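**Review: Rodent cable dress kit for a large robot arm, after nine months of use**

I bought this kit in December for the KUKA arm in our picking cell at Ukthorpe. The cell is simple. The arm picks mixed objects from a metal bin on a table, puts them back, and starts again, for most of the working day. What broke in this cell was never the arm. It was always the cables going to the tool.

Before the kit we had a bundle held with cable ties only, pulled tight, because I thought tight was tidy. After 1,102 hours on the counter the signal cable to the tool failed inside its jacket. From the outside it looked perfect. I lost two days looking for the fault in the software before I bent the cable by hand and saw the signal drop. So I came to this kit as a person who had already made the classic mistake.

**What you get**

The Rodent kit comes in a flat box with soft straps in two widths, a bag of ties, a strip of rubber pads to put under the straps, and a printed card for measuring the loop. There is no rigid bracket and no hose. If your arm carries air lines or something heavy, you should look at the Annan system instead. It costs more, but it has a spring return, and this one has nothing similar.

The card is the best part of the box. You move the wrist to its two extreme positions, measure the distance along the outside of the joint at each one, and the card tells you how much free cable to leave. I followed it exactly the first time and got a loop which looked much too big to me. I left it that way.

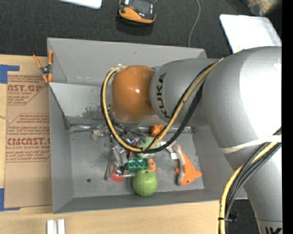 A big loop needs some respect from the person who writes the motions. Mine passes close to the objects when the wrist goes down into the bin, and in the first week it caught on a long piece twice. Nothing was damaged, but I did not like the sound. I raised the approach height by 15 millimeters, and I limited the last joint so that it always turns back the same way it came. After this change I had no more catching, except one time when I had restored an old program by mistake.

The straps are good. They hold without squeezing, and you can open them to add a cable, close them again, and the bundle stays in the same place. I mark the position with a thin pen line on the rubber pad — if the line moves, the bundle is creeping and I correct it. In all these months I corrected it maybe four times.

The ties are less good. They are ordinary ties, and the cut end is sharp if you do not trim it flush. I scratched my wrist on one while cleaning the cell. The manual says nothing about trimming. I would pay a little more for ties with a low head, or simply for more straps, since the kit gives too few of the wide ones. For a longer arm you will need a second pack, and Kamport, where I ordered mine, does not sell the straps alone. This annoyed me.

**Installation**

The instructions promise 52 minutes. I needed the full afternoon, but this includes cleaning the old glue from the arm and doing one section twice. My order of work, if it is useful to somebody:

1. Put the arm in manual mode and bring it to a comfortable height. Then power it down and lock it.
2. Remove every old tie. Do not leave "just one" as a guide.
3. Fix the bundle at the tool end first, with a strap and a pad.
4. Measure the loop with the card and fix the next strap.
5. Continue back to the base without pulling.
6. Power up and run each joint slowly to both ends, one joint at a time, with your eyes on the loop and a finger near the stop.

In step 5 I made my error. I pulled the cable along the lower part to make it straight, and this stole length from the loop at the wrist. In step 6 I saw it becoming tight and had to begin again from step 3.

**Looking after it**

Every 1,000 cycles would be too often for our cell, so I go by the calendar. Once a week I look at the pen lines and wipe the pads with a dry cloth. Once a month I open all the straps and feel the cable with my fingers for hard places or flat places. It takes roughly a quarter of an hour. One pad has become shiny and I will replace it soon — the others look almost new.

**My rating**

Four of five. I take away one point for the ties and for the small number of wide straps. The signal cable I installed together with the kit is still the same one, and it has no faults in the log until today, Sep 17, 2020. I have already ordered a second kit for the other arm, with an extra pack.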